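Keeping a Glass Table Clear

Glass tables look good for about an hour after cleaning. Most of the trouble comes from using too much cleaner and the wrong cloth, so start by cutting back on both.

Dust first. Grit dragged around under a wet cloth leaves fine scratches that only show up when the light is on. Use a dry microfiber cloth and shake it out over the sink or outdoors.

For the wash, mix one part white vinegar with four parts water in a spray bottle. Spray the cloth and leave the glass alone. Wipe in straight lines from one side to the other, then go over it again with a second dry cloth. Old cotton T-shirts work well for this. Paper towels leave lint.
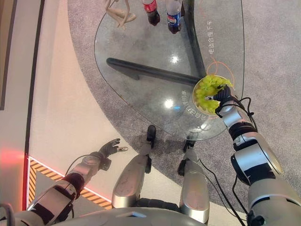 If streaks keep coming back, the cloth is usually the problem. Fabric softener coats the fibers and the coating ends up on the table. Wash cleaning cloths by themselves in plain detergent and let them air dry.

Rings and sticky spots

Soda dries into a hard film. Lay a warm, damp cloth over the spot for a few minutes and it will wipe off. Don't scrape with a knife. A plastic card held flat is safer for candle wax or old tape.

For white mineral rings, use undiluted vinegar on a cotton pad, wait five minutes and rinse. Keep it off any metal legs and off stone floors.

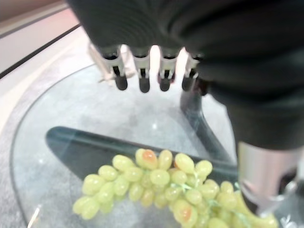

Hivance

Wipe the underside too. Many people clean the top three times before they notice that the smear is on the other side. Sit on the floor with a lamp on and you will find it quickly.

Felt pads under vases and lamps save a lot of work. Check them in July and again in winter. A pad that has picked up sand is worse than no pad.

Fruit on the table

Whole fruit can sit out for the day, but grapes keep much better in the refrigerator. Leave them on the stem and unwashed, in a bag or box with holes in it. Rinse only what you plan to eat and pat it dry.

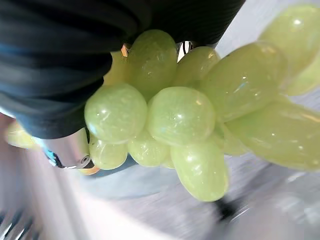

Pale green grapes.

Grape juice is sugary and dries tacky, so go over the glass with a damp cloth after the fruit is put away. If a stem leaves a mark, a drop of dish soap on a wet fingertip takes it off. Rinse with plain water and dry with the T-shirt cloth.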